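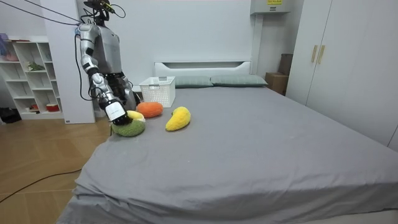 Green soft toy on the bedsheet.

The Other Sleeve

Posted 11/28/19

The knitting machine cost me £400 and I had to fetch it from Hundard on the 363 bus. The woman selling it had said on the phone that it would go in a large suitcase. It did, with the lid strapped down, but the carriage had to travel separately on my lap in a pillowcase.

It was a Tokimer, cream and brown, with a full bed of needles and a box of punch cards. She showed me how to oil it. Her mother had used it every winter, she said, and then her hands had got bad. She herself had never learned. She said this looking at the kettle.

I set it up on the table in the back bedroom. For two evenings I did nothing but knit grey squares and drop them off the needles. The noise was like somebody dragging a comb along a radiator. On the third evening I went through the box of cards to find something simple, and at the bottom there was a flat parcel in tissue.

Inside were a back, two fronts and one sleeve. They were dark red wool with a small cream pattern at the hem, a row of birds or possibly arrows. Nothing had been sewn up. A luggage label was pinned to the sleeve and on it, in pencil, was written: other sleeve same but 2 rows longer, left arm.

I rang the number in Hundard and told the woman what I'd found.

"Is it red?" she said.

I said it was.

"That was meant for me. She told me the wool had run out."

I asked if she wanted me to post it. She didn't say anything for a bit. I could hear a television. Then she said there was no point in having a cardigan with one arm, and that I could use the wool for something.

I didn't like to do that. I put the parcel back in its tissue and knitted a scarf, which curled.

At the weekend I took the label and a snipped end of the red wool to Leung's in Titinstead. It is a narrow shop with the wool at the front and haberdashery behind, and you have to go in sideways if anyone is paying. The man at the counter held the strand up to the window and pulled it apart between his fingers. He said it was a four-ply they had stopped getting in years ago. He went down to the cellar and came back with a maroon, a brick and something nearly orange.

"None of them," he said, before I could.

He asked how much I was short. I told him a sleeve. He said people used to leave wool with the shop, laid by, and pay for it a ball at a time, and when he took the place over there had been a cupboard of it nobody had come back for. He'd sold most of it. He would look, but it would have to be after he had done the stocktake.

I left him my number on the back of a button card.

In the meantime I learned to use the punch cards. I spoiled a good deal of yarn. You have to hang the weights evenly or the edge stitches ride up, and if you go too fast the carriage jams halfway and you have to lift every needle back by hand with the little hooked tool. I found the birds on card seven. When I had knitted them in grey and white I could see that they were birds, and that her mother had put the card in upside down, so that on the red cardigan they flew on their backs. She had done it on every piece. I thought at first it was a mistake, and then I noticed a pencil arrow on the card, pointing the wrong way, gone over several times.

The shop rang in the first week of December. He had three balls, in a paper bag with a surname on it and a number, 2,226, which he said was from the old laying-by book. The book itself had gone. I asked what the surname was, and he read it out. It was the same as the woman's in Hundard.

"She's paid for two of them," he said. "There's one owing."

I paid for the one owing. He charged me the price on the ball band, and when I said that couldn't be right he said it was what was agreed.

The new wool was a little darker than the old, from having been kept out of the light. I washed a sample and it came up closer. I knitted the sleeve over two evenings, with the card in upside down, and I counted the rows aloud because I didn't trust the counter. I added the extra ones at the end, for the left arm. I pinned it out on the spare bed under a damp towel and left the window open a crack.

Sewing up took longer than the knitting. I am not good at seams and I did the right shoulder three times. There were no buttons in the parcel so I went back to Leung's and bought plain ones, dark, with a rim.

I didn't ring ahead. I should have, as it was raining and she might easily have been out. She came to the door in her slippers and I gave her the bag and said it was the cardigan. She took it into the kitchen and I stood on the mat.

When she came back she had it on. It was tight across the back. She had been younger when it was measured, I suppose. She held both arms straight out in front of her, with the cuffs side by side, and looked from one to the other.

"My left's longer," she said. "I broke the right one when I was nine and it set short. I've turned up that cuff on everything I've ever owned."

The cuffs sat level on her wrists.

I told her about the birds, that they were upside down and that I'd kept them so. She bent her head and looked at the hem. From where she was, looking down at herself, they were the right way up.

She asked what she owed me. I told her one ball of wool, at the old price, and she went to find her purse. While she was looking she called through to ask whether the machine was hard to learn. I said the first fortnight was. I said there was a bus back at ten past four, and another an hour after that, and she put the kettle on.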